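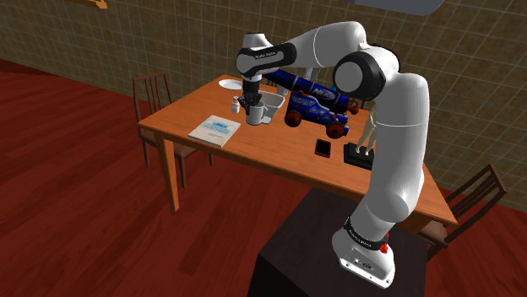

Vamex Tabletop Kit, version 2: review for school and college robotics clubs

Our club used the Vamex simulation kit for one term, from November, as practice for the Curnby pick-and-place round. Students write the control code and the kit runs it against a simulated arm, table and household objects.

Installation took 30 minutes per machine on our older desktops. The manual covers this well. It is weaker on the scoring script, and Felicja Kurek ended up writing a one-page guide for the younger members.

Grasping is the strong point. A mug makes a fair first task, and most pairs had a working script within two sessions. Long or uneven shapes are harder. The toy blaster needs a proper choice of grip angle, and the default planner tends to approach it lengthways - we set a wrist rotation of 90 degrees by hand.

Contact between thin, flat items and the table is poor. Phones and booklets slide when touched at low speed, and the friction setting has little effect below its midpoint. Miloslav Jurčo reported this to Vamex and was told to shorten the time step, which helped but slowed every run.

Compared with Zurton, which we used last year, the menus are plainer and the log files far easier to read. Saved layouts do not carry over between the two.

Score: 9 out of 12. We have renewed the licence for next term.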